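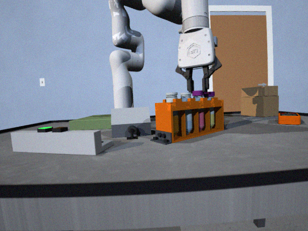
Week 2: The Front Counter

Notes for Public Benefits Office Practice, Jidton evening section
11 April 2022

Hi everyone! These are the notes I promised, cleaned up a little from what I scribbled on the board. If you missed class, read the part on mail first and then come back up here, since that's what we'll pick up with next time.

What people bring to the window

Most visitors to a county benefits office want one of a handful of things. They got a letter and don't understand it. They moved. Their payment is late, or it's less than they expected. They want to apply for something but don't know what it's called (this one is more common than you'd think, and I love these conversations because you get to do some real detective work).

Start with the letter if there is one. Ask to see it before you ask anything else. People will tell you "they cut me off" when the letter is a routine review, and they'll tell you "it's just a survey" when the letter has a deadline on it. Look for the date at the top, the program name, and whatever it says near the end about appealing. Underline the deadline on their copy with their permission and say it out loud.

Greeting and intake

We read through the Alteder intake sheet together. A few things I want you to remember:

Ask for the name the person uses and then the name on their card. They may not match, especially after a marriage or a divorce, and you need both to find the file.

Never read an ID number back across the counter. Turn the sheet around, point, and let the person check it. Ladi Ezeani asked what to do if the visitor can't see well, which was a great question. Offer a private room if there is one. If there isn't, read back only the last few digits and keep your voice down.

Write down the language the person prefers on the first visit, even if a cousin or a kid is there interpreting. Children shouldn't be interpreting for a parent's benefits claim. Call the phone line instead, and yes, it takes longer.

Originals and copies

An original goes back to the person before they leave the window. I'm a broken record on this! Copy it, mark the copy with the date you saw the original, hand the original back, and then keep talking. Birth certificates get left on copier glass all the time.

For proof of address, read what the program accepts before you turn anybody away. A lease and a utility bill are the usual ones, but plenty of programs will take a letter from a shelter or from the person someone is staying with. The list is in your packet behind the blue sheet.

Giving directions by phone

We practiced this in pairs with the Nnaji Building, and most of you forgot the bus. The script goes like this: street name, nearest cross street, which door, which bus, what to bring. For our practice office that means the Wosport Road door, bus 57, room 619, photo ID and any letters. Give the caller time to find a pen. Then ask them to say it back to you.

Also mention closing time for the window and closing time for the building if they're different. Raphaël Huet pointed out that his local office locks the street door before the window closes, so check this wherever you end up working.

Mail and the date stamp

Everything that arrives on paper gets stamped the day it arrives, envelope included. Keep the envelope! A postmark can settle an argument over whether an appeal came in on time. If somebody drops a form off in person, stamp their copy too.

For next time

Read packet pages 2 through 8 and fill in the practice change-of-address form using the made-up family on the last page. Bring a pen that isn't red. We'll trade forms and look for blanks, then start on missed payments. The longer unit on appeals doesn't run until September, so hang on to your packet if you're signing up for that one.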